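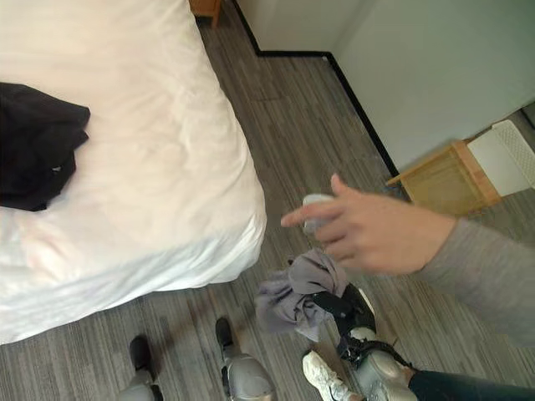
13 Jan 2020

Trinar engine, frame no. 3674, on the stand again. Hour meter reads 199. Complaint is the same one as before the holidays: starts fine, idles fine, then a flat spot in the middle of the throttle and a buzz through the harness that you feel in your teeth. Cruise is right in the middle of that range so it isn't something to live with.

Started with the carb. Pulled it, took the cover off the metering side. Diaphragm was stiff and had a curl along one edge. Inlet needle had a visible ring worn in the tip. Replaced both from the rebuild kit, cleaned the screen, blew out the passages. Checked the metering lever with the little fork gauge. It was set low. Bent it up a hair until it just touched.

Pop-off test with the hand pump: popped clean three times, reseated and held. Before the new needle it was leaking down while I watched, so that part was definitely bad.

Fuel line next. Clear line had gone yellow and hard at the tank end. Replaced the whole run, primer bulb to carb, and put new clamps on. Old in-tank filter had black specks in it that smear when you rub them. I think it's the inside of the old line coming apart. Note for later: date the new line with a paint pen. (Done, on the inside of the frame by the bulb.)

Started it tied down. Flat spot is gone, or close to it. Low needle ended up one and a quarter turns out. Buzz is still there.

So the buzz is a separate problem. Went to the prop.

Prop is the Drendomwood two-blade, the one with the repaired tip. Weighed it on the kitchen scale: 1187 grams. I have no weight from before the repair to compare to, should have written it down. Put it on the balancer and the repaired blade drops every time, from any position. Sanded the repair lightly, no more than the thickness of the clear coat, and it still dropped. Didn't want to go into the filler so I added finish to the other blade, two thin coats near the tip on the back face. Let it cure overnight by the heater. Now it stays where I put it, level or vertical.

Also checked tracking. Turned it by hand past a stick clamped to the cage. Second blade passes behind the first by the width of a pencil lead. Swapped the prop half a turn on the hub and the gap followed the blade, so it's the prop and not the hub. Within what I'd fly.

Hub bolts: two of the six were under torque. Replaced all six and the washers. Witness marks in red this time because the old yellow ones can't be told apart from the older yellow ones.

Engine mounts. Top left rubber had a crack starting at the metal face, open when you lean on the engine and closed when you don't. I missed that in July when I did the belt. Only had two new mounts on the shelf so I did the top pair. Bottom pair look good but they're the same age. Ordered four more.

Ran it again with everything back together. Much smoother in the middle. There's a shake just above idle that I don't remember, could be the new top rubbers being stiffer than the old bottom ones. Will leave it until the other mounts come and then decide.

Belt tension rechecked, fine. Exhaust springs safety wired. One spring was stretched, replaced. Muffler has a rub mark where it meets the frame strap, put a piece of silicone hose over the strap.

Tiziana Cocco called about the reserve on the Plutano harness. She wants the bridle routed up the right side, not the left, now that she's switched throttle hands. I told her I'd look at it but the repack has to be done first and I won't do the one without the other. She is bringing it by with the wing.

Plan is to test fly at Zamora when the wind lets up. Field is 332 feet so no rejetting needed. Short flight inside the field, land, pull the plug and look at it, recheck the hub bolts cold. Then a longer one at cruise.

Need: fork oil for the stand, more red paint pen, belt (have one, want a spare), plugs. Somebody has the small torque wrench. Please put it back in the drawer under the drill press.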